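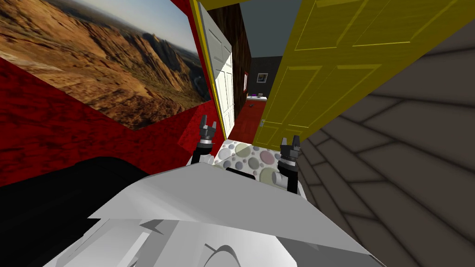

This report looks at how people in Ellthorpe use the village bus, and why so many of them don't. The bus is run by Akier and goes from Ellthorpe through Soler to the hospital and back. I chose it because I used it to get to college for most of last year and often found myself almost alone on it, while the car park at Soler station was full before eight in the morning.

My supervisor was Henryk Jasińska, who suggested keeping the project to one route. My first plan was to cover every bus in the valley, and that would have been far too much for one person with a notebook.

## Background

The route used to run to the market square in Ellthorpe. It was changed when the one-way system came in, and now it turns at the top of Drekitz Road, next to the old dairy. For people in the newer houses this made little difference. For people living below the church it added a steep walk, and several of those I spoke to brought this up before I had asked them anything.

The timetable is simple on paper. There is an early bus, a gap, a regular service through the middle of the day, and then a last bus in the early evening. The timetable in the shelter at Drekitz Road was an old one when I started, and it still showed the market square stop. A new one was put up in April, partway through my survey, which I come back to below.

## Method

I used a questionnaire and a passenger count.

The questionnaire went through doors in the village. I printed 400 copies, on one side of paper, and delivered them by hand over a fortnight. People could return them to a box in the library or the shop. I asked how often they used the bus, what for, what they used instead, and what would make them use it more. The last question was left open, with a few lines to write on.

For the count I rode the bus and noted where each passenger got on and off. I did this over 5 weeks, spreading my journeys across the day as well as I could around lectures. In that time I recorded 611 boardings. A boarding is one person getting on once, so someone going to the hospital and back is counted twice.

I did not ask passengers for names or addresses. If someone wanted to talk I wrote down what they said afterwards, with their agreement.

### Problems with the method

The shop box filled up much faster than the library box, and people who use the shop are mostly people who live near it. The lower part of the village is probably under-represented. I tried to make up for this by standing outside the church hall for a morning, but it rained and few people wanted to stop.

I was also unable to ride the early bus as often as the others. My figures for it come from only 2 journeys and I have left them out of the main comparison. 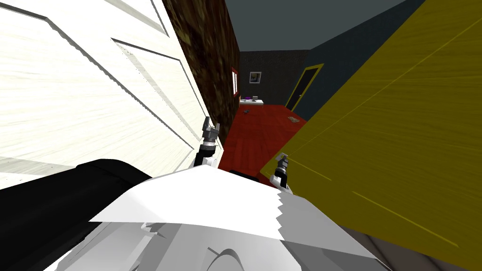 ## Results

Most boardings were in the middle of the day. The busiest stop was the hospital, followed by Soler station. Ellthorpe itself came lower than I expected, given that it is the largest village on the route.

Passengers fell into fairly clear groups. There were older people going to appointments or to the supermarket in Soler, hospital staff whose shifts happened to fit, and sixth-form students, who used it one way in the afternoon and got a lift in the mornings. There were very few people using it to reach the train.

The questionnaires help to explain this. The first train that most commuters want leaves Soler a few minutes before the bus gets there. One man wrote "I would be on the platform watching my train go" and underlined it. Others said much the same thing more politely. Among people who never used the bus, the connection with the train was the most common complaint, ahead of the fare.

The walk up to Drekitz Road was the main complaint among people who used to take the bus and had stopped. Some had moved on to lifts from family. A few said they now did their shopping less often and bought more at a time.

Lateness came up less than I had thought it would. On my own journeys the bus was usually late coming back from the hospital and usually on time going out. Regular passengers knew this and simply left home a bit later.

### The new timetable

The new timetable sheet was accurate but printed in small type and placed high up in the shelter. I noticed people using their phones to take a picture of it and then enlarging the picture to read it. Two of the open answers asked for larger print. I can't say if it changed the number of passengers - the weather improved at the same moment and I have no way of separating the two.
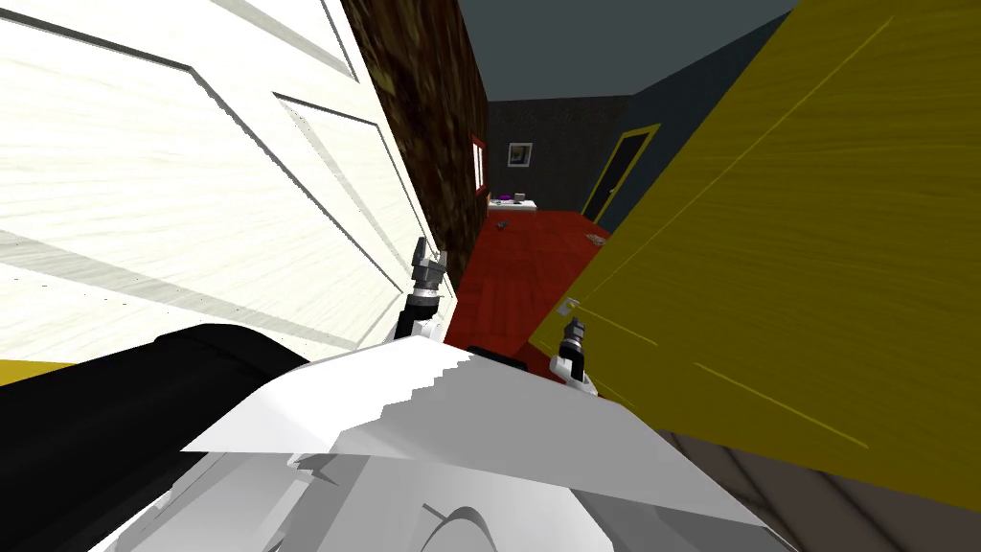
**Would moving the early bus forward be enough to get commuters to use it?**

It would help those who live near the top of the village, but most people below the church said they would still drive unless the stop was closer.

## Discussion

The two main complaints come from different people. Commuters care about the train, and older residents care about the hill. A change that suits one group would not do much for the other, and the answers suggest that asking "would you use the bus more if it were better?" is not a useful question. I had a version of it in my first draft and took it out.

Bringing back the market square stop would mean the bus going round the one-way system, which adds time to the journey. Regular hospital passengers might lose by this. I did not ask them about it and should have done.

If I repeated the project I would put a third box somewhere below the church, ride the early bus properly from the start, and count people waiting at the station as well as people on the bus. I would also begin after the new timetable had gone up.

## Sources and materials

The questionnaire, the blank count sheet and the typed-up open answers are in the appendix. Comments that could identify a person have been shortened. The route map is my own drawing and is not to scale.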